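Teleop folding: both arms at once, or one at a time?

widport_wes
Posted Thursday

Trying to collect 100 demos of picking up a shirt and folding it. Wrist view from this morning:

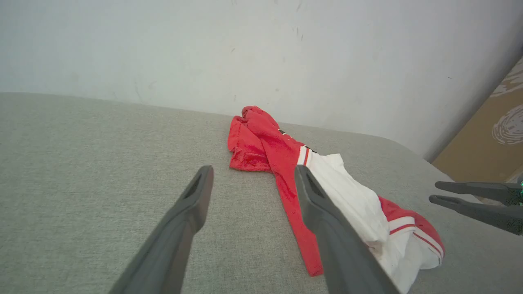

Red-and-white shirt, gray upholstery, second gripper at right.

I drive both arms with the Hustari leader handles. By demo 4 my wrists ache and my folds look like a raccoon did them. Do you use both arms for the first grab, or park one?

tuhiwai2
Park one. Grab a ridge in the bunched part, lift, then bring in the other arm. If you wave both around from the start, the policy learns waving. Ask me how I know.

lintcatcher
Disagree. Parked arms teach it to park. I had one that sat there like a teenager at a family dinner. Move both, just slowly.

tuhiwai2
Slowly is how you get demos that are mostly hesitation.

kuditz_fan
What's the wrist camera going to see once the finger is over the sleeve? In your shot the right one already crosses the shirt. I come in from the side for that -- the Kuditz fingers are wide enough to hide a whole collar.

widport_wes
Fair. I've been steering by eye from across the room, so I never noticed. Will try using only the wrist view.

lintcatcher
Do that. If you can't fold it from that camera, neither can the robot. Also throw out the bad ones. I keep up to 2 fumbles per batch so it sees a recovery, and tuhiwai2 will now tell you that's wrong.

tuhiwai2
It's wrong. Zero fumbles.

widport_wes
Zero fumbles leaves me with 2 demos. Starting over after lunch.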